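### 3.2 How people sort a small set of hand tools

I should say up front that I came to this question through my own messy garage, so I'm not a neutral party. For years I kept everything in one deep drawer and dug around in it, and I was sure that was a system. Vilja Rantala, who worked with me on the study, is a hang-it-on-the-wall person, and we argued about it all through the pilot in June. What we did agree on was that most of the writing on tool storage looks at big workshops, with carts and cabinets and shadow boards. Very little of it looks at the handful of tools a regular household owns and keeps in whatever is nearby.

So we kept the set small. Every layout was built from ordinary screwdrivers, pliers and one odd metal tool that didn't belong to either group, plus a single clear box. We wanted the box see-through on purpose, as people in the pilot told us they forgot what they'd put in anything with solid sides (I do this too!). Figure 4 gives one of the layouts we talked through with participants, the one we ended up calling the Kilevton layout in our notes.

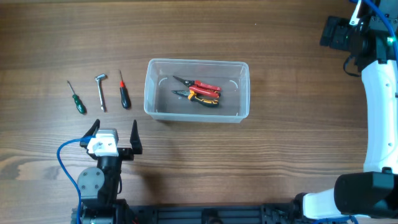

**Figure 4.** Kilevton layout: pliers together in the open clear box, screwdrivers and T-handle tool side by side on the table.

We asked 154 people to tell us how they would finish the job from a layout like this one, and then to explain why. The explaining was the fun part. Plenty of them saw two families right away – things you squeeze and things you turn – and were happy to leave them apart. Others wanted everything in the box and couldn't see why we'd stop halfway. A smaller group went by size, and they tended to worry about whether long shafts would lie flat. I hadn't thought about that one at all when we planned the sessions, and I ended up adding a question for it.

The silver tool was where people slowed down. We deliberately never named it for them, and the names they came up with were all over the place: wrench, socket handle, "the long one," "whatever that is." If they called it a wrench, they mostly put it in with the pliers. If they didn't have a name for it, they mostly left it lying next to the screwdrivers, since it was long and thin like they are. I find this really interesting, and I'd love to see it tried with a bigger mix of oddball tools, because one item is a thin basis for a claim about naming.
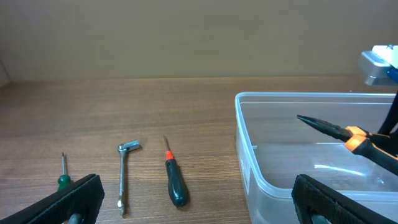 Handle color mattered less than I expected. Vilja had predicted that bright grips would pull things together, so that anything with red on it would be treated as part of one kit. Only 9 people brought up color as a reason for grouping, and three of those changed their minds while they were still talking. Color did come up a lot when we asked about finding a tool later on. People said they'd look for "the green one" or "the orange pliers" long before they'd use the proper name. So color seems to help with the search even where it does little for the sorting, and I think those two have been lumped together too often.

Direction was the other thing. In our layouts the loose tools lie with the shafts pointing away from the person and the handles close by, and several participants told us this looked "put away" to them even with no container involved. One man said a row on the table was as good as a drawer as long as no one bumped it. I wouldn't go that far, but a neat row clearly counts as tidy for some people, and a box with two tools crossed over each other counts as tidy for others – I'd have guessed only the second.

We also tried a version of the questions with the box described as having a lid, which we called Flusevitz. I'll go through those answers in Section 3.3, together with the follow-up on where the box itself should live once it's full.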